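# Field Visit Report: Ikden Open Day

**By Trinidad Lagman**
Intro to Automation, February report
Visit partner: Jyoti Chaudhary

OK so first, the basics. For our field visit Jyoti and I picked the open day at Ikden, which is a small robotics outfit in Minden that works on arms for home kitchens. We picked it because Jyoti's cousin had gone last year and said the snacks were good (they were fine) and because I've wanted to see a robot do something in a kitchen ever since our second lab, when our own little gripper dropped the same eraser for an entire period. The bus ride was 70 minutes each way, and I did most of the reading for this report on it, so if the first part sounds a little carsick, that's why.

## What we wanted to find out

Our proposal had three questions in it:

1. How does the arm know where things are on a counter?
2. What makes an object hard to pick up?
3. What happens when it gets something wrong?

Mr. Tolentino wrote "narrow this down" next to number one and he was right, we never got a full answer. I'm leaving it in anyway because the half answer was interesting.

## Getting there and the talk

Doors opened at 10:00 in the morning and we got there at 10:20 because we went to the wrong side of the building. There were 64 visitors signed up, which I know because we were handed stickers with numbers and I got number 64. Jyoti was 41 and I still don't understand how, we walked in together!

The opening talk was in a room with folding chairs and a projector that kept going to sleep. The speaker was an engineer who talked really fast and was clearly more excited about wrists than anything else. I wrote down a lot about wrists. The main point, I think, was that people look at the fingers of a gripper, but most of the failed grabs they see come from the hand arriving at a bad angle. If the wrist can't turn enough, the fingers come down crooked and one of them touches first and pushes the object away. That is exactly what happened to our eraser!! I actually poked Jyoti in the arm when he said it.

Then there was a section on practice runs. They don't write out a program that says "move this far left, close." They collect a whole lot of tries at a job, done by a person steering the arm, and then train on those. For one job they'd collected 210 tries before the arm could do it by itself, and the speaker said he'd hoped for a lot fewer. Somebody asked if it gets bored and he took the question completely seriously, which I liked. (He said the person steering does.)

## The demonstration

After the talk we were split into groups and taken to the kitchen area. I had pictured a lab bench with one block on it and a big yellow line on the floor. What they've got is kitchen counters with kitchen stuff all over them, and the person leading our group said the mess is on purpose. A clean bench is easy. If you only ever practice on a clean bench, then the first time there's a toaster in the way, you've got a problem.

We could stand pretty close but had to stay behind a strip of tape, and no bags or loose sleeves. Jyoti had a scarf on and had to go put it in the coat room, so she missed the first few minutes and I took notes for both of us. My notes from this part say "SLOWER than I thought" and then, underlined, "careful??" It does move slowly. You sort of hold your breath watching it. A little kid in front of us kept whispering "go, go, go" at it.

The thing I noticed most was how much of the job is getting to the object. Picking something up is one second of closing. Before that, the arm has to get over or between whatever else is standing there without bumping any of it. I tried to think about how I do that at home and I realized I just bump things. I knock over the salt constantly. A person can knock over the salt and catch it, and for the arm that would be a bad run.

We also asked about question two (hard objects). The answer was a list, and I'm putting it here the way I wrote it down:

- shiny stuff, since reflections move when the camera moves
- clear stuff, same problem but worse
- cloth, it doesn't keep a shape
- anything with a handle that sticks out, it changes how much room you need
- thin flat things lying on a flat surface, nothing to get your fingers under

That last one surprised me. I'd have guessed a heavy pot was harder than a flat lid. But our group leader had us try it ourselves with two fingers in oven mitts on a practice table by the door, and she's right, I could not get a jar lid off the table without sliding it to the edge first. Jyoti got it in one go and was unbearable for the rest of the day.

Pictures from the kitchen area, all of them kitchen counters: 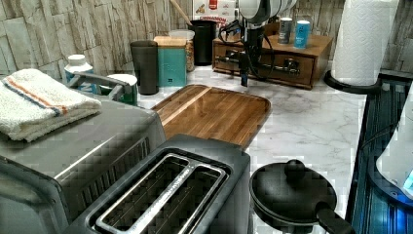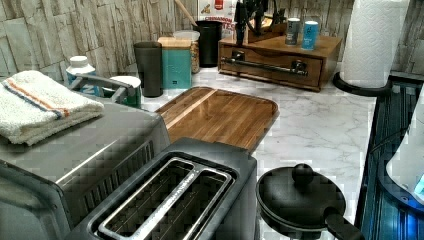
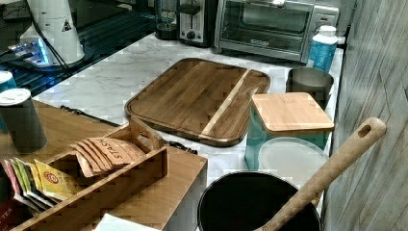

For question three, about mistakes, we got lucky with our timing. At the end there was a table where you could ask anything, and the line was short since most people had gone back for the snacks. I asked what they do when a run goes wrong, and the answer was that they keep it. They save the bad ones in their own folder with a short note on what happened, and every week or so they sit and look through them. The engineer said the notes are more useful than the good runs some weeks. He also said their notes used to be terrible (one just said "oops") and now there's a form.

Jyoti asked about Skikico, which is the simulation program we use in class, and if practicing in there would count for anything on a real arm. He said it's good for learning how joints and reach work, and that you should expect cloth and glass to act differently once you're on real hardware. So we're not wasting our time, but we should get back to the real gripper sooner than our schedule says.

## How this changes our project

We're building the desk sorter, the one that's supposed to put pens and erasers into separate cups. Before the visit our plan was to clear the desk completely for every test. We talked about it all the way home and we're changing three things.

First, we're going to test with stuff on the desk. Notebooks, a water bottle, a pencil case. We'll start easy and add one thing at a time.

Second, we're fixing the wrist. Right now it's taped straight because it wobbled, and we thought that was a clever fix, oh well. Jyoti has a drawing of a bracket that would let it turn and still not wobble. I think it's going to be too heavy. We'll find out when it's printed.

Third, we're starting a bad run notebook. Date, what we asked it to do, what it did, and a guess at why. I wrote the first entry from memory and it's the eraser.

## Stuff we didn't get to

We never really answered question one. The short version we got was "cameras, and a lot of practice runs," and I'd like to know how many cameras and where they go, and what happens when one gets blocked by the arm itself. I wrote to the address on the flyer to ask and will add the answer if it comes before final reports are due. We also missed the second talk, the one on safety, because it was at the same time as the question table. Another pair from our class went to it, so we're going to swap notes with them.

If the class goes as a group next year, I'd say get there early, leave the scarf at home, and go to the question table when everybody else is eating. Also bring a pen that works. Mine quit halfway through the wrist part and the rest of my notes are in Jyoti's purple gel pen, which she'd like back.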